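Meet Petach, the kit that lets you practise with a robot hand

A children's explainer from the Grernbridge Young Makers pages

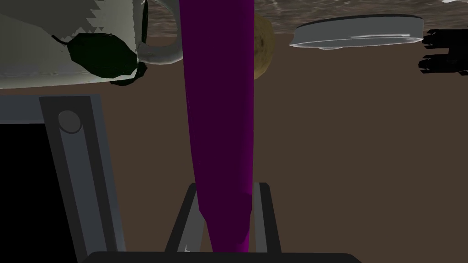
The Petach gripper at work in its computer world, with a long purple object between its two grey prongs.

Have you ever tried to pick up a pea with a pair of chopsticks? Or fished a sock out from behind a radiator with a ruler in each hand? Then you already know a little of what it feels like to be a robot. Picking things up seems like the easiest job in the world when you have fingers, because your fingers have been practising since you were a baby. A robot has to start from the very beginning.

This page is all about a learning kit called Petach, which is made by a company called Driltis. Our Tuesday club has been using it since June, and so many of you have asked how it works that we thought we had better sit down and write it all out properly.

What is Petach?

Petach is a simulator. That's a long word for a pretend world that lives inside a computer. Pilots use simulators to practise flying without leaving the ground, and Petach does the same sort of thing for robot hands. Everything you see on the screen has been drawn by the computer, including the table, the white mug, the plate and the robot itself.

The kit comes with the program, a small hand controller with a squeezy trigger, and a spiral-bound book of missions. There is no real robot in the box. A few people in our club were a bit disappointed when they first heard that (there was some groaning, we won't lie), but they had cheered up by the end of the first mission.

What is a gripper?

A gripper is the part of a robot that does the holding. Yours has four fingers and a thumb, all bendy, all covered in skin that can feel warm and cold and tickly. A robot gripper is usually much plainer. Lots of them have just two stiff parts that come together like a pair of kitchen tongs.

In Petach you look at the world from very close to the gripper, so the thing you are picking up can fill a great deal of the screen. This takes some getting used to! Things can look upside down, too, like the mug in our picture. You might find yourself tilting your head to one side. Everybody does it for the first week or so, and then one day you notice you've stopped.

Why practise in a pretend world?

Well, think about what happens when you knock a mug off a real table. There is a crash, and then there is a dustpan, and then there is somebody asking who did it. In Petach you press the yellow button on the controller and the whole table goes back to how it was.

It is quicker as well. A real robot arm has to be set up, plugged in and watched over by a grown-up the entire time. With Petach you can have another go straight away, and another after that. Our club keeps a tally on the wall, and at the last count we had made 3928 tries between us. Plenty of those were misses, and we wrote the misses down as well.

How do you pick something up?

The mission book breaks it into 4 steps, and they go like this.

Look. Where is the thing you want? Is anything in the way? A crowded table is much harder than a clear one, and if a plate or a mug is close by you need to plan your path before you move.

Line up. Bring the gripper over the object so that one side of the grip is on the left and the other is on the right. Long thin things are easiest when the grip goes across the narrow part. Try to grab a carrot by its two ends and you will soon see why.

Squeeze. Pull the trigger gently. If you squeeze too lightly, the object slides away. If you squeeze too hard, the pretend object pops out sideways like a wet bar of soap, and you have to go and find it.

Lift. Go straight up, slowly, and have a look to see whether it has come with you.

Round things are the real troublemakers, by the way. They roll. The book leaves them until mission 7, and we think that is very sensible.

Is it hard to learn?

The first two missions are gentle, and most of our members finished them in one afternoon with a biscuit break in the middle. After that it gets trickier. There are 506 different table layouts, so you can't learn one by heart and expect the next to be the same. We like that part a lot.

What don't we like so much? The trigger is rather stiff for smaller hands, and our younger members ended up using both hands to pull it. The writing in the mission book is small as well, and a few of the pages use grown-up words without saying what they mean. It would also be nice if two people could play together - at the moment one person drives and everyone else shouts advice, which gets noisy.

What is Gebreyes?

You may see this name on the start screen. Gebreyes is the extra pack you can add to Petach once you have finished the main missions. It lets you write instructions so that the gripper does the job by itself, while you sit back and watch. You build the instructions out of blocks, such as "move left", "go down" and "close". Our oldest group has only just begun on it, and we will write another page when they have got a bit further.

Something to try at home

You don't need the kit for this one. Find a pair of kitchen tongs, a potato, a spoon and a plastic cup. Put them close together on a table, then close one eye and try to move each thing onto a tea towel using only the tongs. Which was the hardest? Did you change the way you held the tongs? Now swap hands and try the potato again.

Words to remember

Gripper: the part of a robot that holds things.
Simulator: a pretend world made by a computer, for practising in.
Layout: the way things are set out on the table.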